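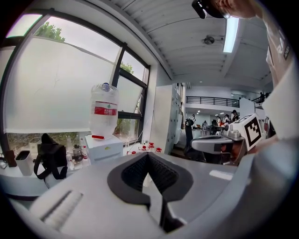 Une pince tenue à la main et, à droite, une seconde pince surmontée d'un cube à motifs noirs et blancs.

Comment apprend-on un geste à un robot ?
Le club de robotique Zinport expliqué aux enfants de 8 à 12 ans

Février 2018

Prendre un gobelet, le déplacer, le poser sans le renverser : pour toi, c'est facile. Tes yeux repèrent l'objet, ta main s'ouvre à la bonne largeur et tes doigts serrent juste assez. Un robot, lui, ne sait rien faire de tout cela le jour de sa construction. Il faut le lui apprendre.

Les élèves du club Zinport travaillent cette année sur cette question. Leur projet s'appelle Homari. Il sera présenté en mars au concours scolaire Rorkudden, dans la catégorie « manipulation d'objets ».

Une pince à la place de la main

Beaucoup de robots n'ont pas de doigts. Ils possèdent une pince, c'est-à-dire deux parties qui se rapprochent pour saisir un objet et s'écartent pour le relâcher. Dans le projet Homari, les élèves commencent par tenir eux-mêmes la pince. Ils exécutent le geste lentement, comme un professeur de musique qui joue un morceau devant son élève. Pendant ce temps, une caméra filme ce que la pince a devant elle.

Chaque geste filmé s'appelle une démonstration. L'ordinateur en reçoit un grand nombre et cherche ce qu'elles ont en commun. Pour le premier exercice, les élèves ont enregistré 300 démonstrations. Ils en ont retiré 83, où le geste était trop rapide ou l'objet mal saisi. Un mauvais exemple peut tromper la machine, tout comme une faute recopiée au tableau peut tromper une classe entière.

À quoi sert le cube à carreaux ?

Le motif noir et blanc fixé au-dessus d'une pince s'appelle un marqueur. Il ressemble un peu aux codes carrés que l'on scanne avec un téléphone. Une caméra reconnaît facilement ce type de dessin, car le noir et le blanc sont très différents l'un de l'autre. Selon la taille et l'inclinaison du motif dans l'image, l'ordinateur calcule où se trouve le marqueur et dans quel sens il est tourné.

Pourquoi un cube ? Une feuille plate disparaît dès qu'on la tourne de côté. Un cube dont plusieurs faces portent un motif peut être reconnu sous des angles bien plus variés.

Le déroulement d'une séance

Les élèves travaillent par équipes de trois. Le premier tient la pince et réalise le geste. Le deuxième surveille l'enregistrement et annonce le départ. Le troisième remet les objets en place et note chaque essai dans le cahier. Les rôles changent toutes les 50 démonstrations, afin que chacun pratique les différentes tâches.

Karabo Le Roux, qui encadre le club, demande aux équipes de varier les situations. L'objet est posé plus à gauche, plus près ou dans un autre sens. Si toutes les démonstrations se ressemblaient, le robot réussirait seulement lorsque l'objet est placé exactement au même endroit.

À la fin de la séance, les équipes relisent le cahier et choisissent les essais à conserver. Les fichiers sont ensuite copiés sur l'ordinateur du club.

Petit lexique

Caméra : appareil qui enregistre des images.
Démonstration : geste montré à la machine pour qu'elle s'en inspire.
Marqueur : dessin qui aide l'ordinateur à savoir où se trouve un objet.
Pince : partie du robot qui saisit les objets.

À toi d'essayer

Prends une pince à salade et un bouchon de liège. Demande à un camarade de fermer les yeux et de tenir la pince. Guide-le uniquement par la parole pour qu'il attrape le bouchon : « avance », « à gauche », « serre ». Recommence en plaçant le bouchon ailleurs, puis échangez les rôles. Note les mots qui ont le mieux fonctionné.

Les classes qui souhaitent rencontrer les élèves du club peuvent s'inscrire auprès du centre Rojanasak, avec l'accord de leur enseignant.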